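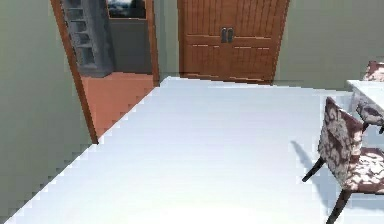 I have been trying to give away a dining table since June. I'm not selling it. I gave up on selling it after a man offered me 2 dollars and then asked if I would deliver.

It's a perfectly good table. My aunt left it to me along with a set of fish forks and a grudge against her neighbor, and I have found uses for the other two. But it seats ten, and I know four people, one of whom eats standing up.

The listing has had around 300 views. Yee-man Huang wrote to ask if the table came in a smaller size. Someone else wanted only the legs. A very polite person arranged to come at six, messaged at five to say she was on her way, and has presumably been on her way ever since.

My sister says I should saw it in half and have two tables. My sister also says she doesn't want either of them.

So for now it stays, and I eat at one end like a minor duke, with the mail at the other end. Last night I passed myself the salt and had to get up to do it. If you live near Fulum and own a van, the offer stands, and I'll throw in the fish forks.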